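Home Issues Authors Guidelines Search

3.2 Table surfaces and the clearing step

All sessions in the Premdale flat used tables with a light wood surface. Pale cream to beige, soft grain, smooth finish. We picked light tops on purpose: crumbs and rings show up, and people in the Vistora pilot kept missing them on dark ones. Clearing was logged as finished when nothing was left on the part of the table being scored, not the whole top. Figure 2 gives the bare state of the surface. Grain runs on a diagonal there, with a brighter patch where light comes off the finish.

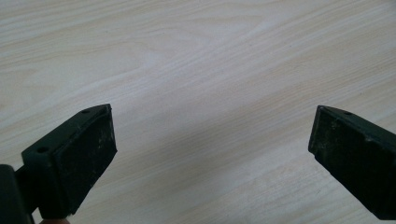
Figure 2. Bare tabletop, light wood, no objects on it.

The harder question was what counts as bare. Coders disagreed most over small stuff, a twist tie, a grain of rice, and over glare, which on a smooth top can pass for a wet spot in stills. Following the Perkomness coding sheet we treated glare as bare unless two coders marked it seperately as a spill. This settled most cases but not all of them.

Of 1,295 clearing episodes, 400 were coded twice. Episodes ran up to 10 minutes. Longer ones were nearly always meals, with plates going first, then cups, and the wiping left to the end or skipped. Nine episodes were dropped since the table got set again before it was ever clear.

Wiping was coded apart from clearing. Sabatier's scheme joins the two, and we think that hides a good deal: a table can be empty and still sticky. Direction of wiping (with the grain, across it, circles) was noted only in the February sessions, so we dont report it by household. Circles were common. Wiping with the grain less so, and mostly on the longer tables.

Chairs were left out of the scoring, also anything hung on the backs of them. Items moved from table to chair therefore count as cleared, a weakness we come back to in Section 5.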